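Why does my policy score lower when I randomize where the object starts?

Posted by tray_and_table, 11 October 2019
Tags: imitation learning, evaluation, grasping

I'm trying to reproduce the pick-and-place result from the Tenus paper on our own arm. The task is simple. A green vegetable goes in a brown tray at the left side of a white table. I trained on 600 demonstrations, all recorded by teleoperation, using the same network and the same image size as the paper.

When I start the object near the middle of the table, the policy does fine. It finished 50 of 64 trials. When I draw the start position at random over the whole table, it drops to 40 of 64. The paper reports almost no difference between the two conditions. I have checked the camera calibration twice and the gripper opens and closes when it should. Most of the failures are bad grasps, with the fingers closing beside the object or on the stem end. A few are drops over the rim.

Is this a data problem or am I measuring it wrong? Two views from our fixed camera are below.
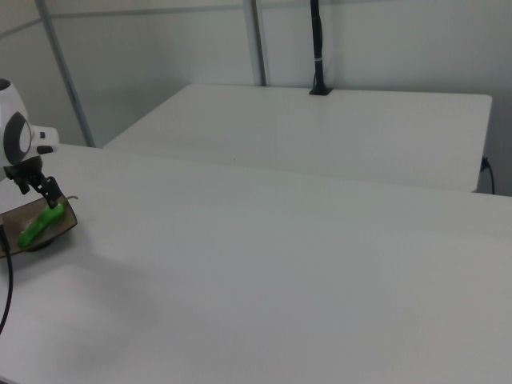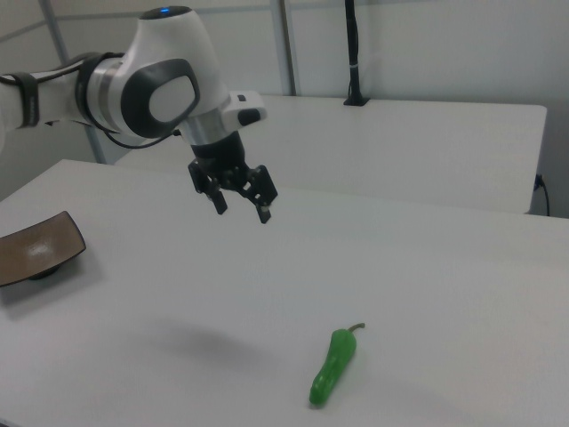 Tray task, Lilledero bench. The second view has the green pepper out on the table and the gripper open above it.

Everything else is as in the paper: one camera, no depth, no force reading. I can post the training curves if that helps.

brurnthorpe_lab

I would look at the demonstrations before touching the network. Plot the start position of the object for all 600 of them on one picture of the table. When we did this at Brurnthorpe, most of our starts were in a patch in front of the arm. The operators were told to vary the position and believed they had. If yours look the same, the random condition is testing places the policy has hardly seen, and a lower score is what you should expect.

Do the same for the angle. A long object lying diagonally needs a different wrist rotation from one lying straight across. If most of the demos have it pointing one way, that will show up as the fingers closing on the end, and you say you see that.

The fix that worked for us was to print a grid, tape it down, record a fixed number of demos per cell, then take the grid off before recording each one. Slow, but we only had to do it for the outer cells. Keep the old demos.

Also read the appendix of the paper again. As I remember it, their "random" start is drawn from a smaller area than the full table. That alone could explain why they report no gap.

mbx_grips

Had the same thing, more data fixed it. Try a lower learning rate too.

berisha_bench

Agree with the first reply on plotting the starts. One more point on the numbers. With 64 trials per condition, the gap between 50 and 40 is suggestive but I wouldn't build a whole explanation on it. The intervals overlap. Run both conditions again, and mix them in a shuffled order so that any drift in the lighting or the gripper hits both equally. If you ran all the center trials first and all the random ones after, you can't separate the two effects.

I would also score the grasp and the place separately. Right now a trial that grasps well and drops the pepper on the rim counts the same as one that never touches it. In the Berisha benchmark we log four stages: reach, grasp, lift, release. If reach is good everywhere and grasp falls off toward the edges, that points to the demos. If reach is already off by the far edge of the table, I'd go back to the camera, even with two clean calibrations.

Don't change the learning rate until you have that table. You would be changing two things at once.

tray_and_table

Thanks. I plotted the starts and there is a large blank area on the right side and along the far edge. The angles are lopsided as well. And yes, I ran all the center trials first. I will record more demos for the empty cells and rerun both conditions shuffled, with the stages logged. It will be November before I get enough time on the arm, so I'm leaving this open until then.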